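Search this manual
Enter keyword or part number Go

Section 4: Loading, Washing and Emptying

This section applies to the Hosine front-loading washers installed in the Tratum residences. Residents are asked to read it before using a machine for the first time.

4.1 Before loading

1. Check that the drum is empty. Articles left by a previous user should be placed on the folding shelf.
2. Turn out all pockets. Coins and hairpins may lodge behind the rim and damage the door seal.
3. Close zips and fasten hooks. Turn dark garments inside out.
4. Separate new or strongly coloured articles. These should be washed alone on the first two occasions.

CAUTION: Do not load articles that have been in contact with petrol, solvents or cooking oil.

4.2 Loading

1. Open the door fully until it rests against its stop.
2. Place articles in the drum one at a time, large and small together. A drum holding only one heavy article may not spin correctly.
3. Leave a hand's width between the top of the load and the roof of the drum.
4. Make sure that no fabric lies across the rim, then press the door until it clicks.

Note: Bedding from the Rukden building is to be washed on programme 20 only.

4.3 Emptying

1. Wait for the door lamp to go out. The lock releases almost 81 seconds after the final spin. Do not pull the handle during this time.
2. Lift articles out by hand, beginning with those nearest the door.

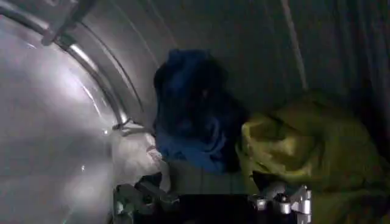 3. Turn the drum through one full turn and feel along the back wall. Socks and other small articles are easily left behind – particularly dark ones.
4. Wipe the door seal with a dry cloth and leave the door ajar.

CAUTION: If water remains in the drum, do not restart the machine. Switch it off at the wall and report the fault to Rattana Duangkaew, Residences Office, extension 1474.

Section revised November 17, 2021. Approved by Ketsara Kaewkla.

0 comments 4 shares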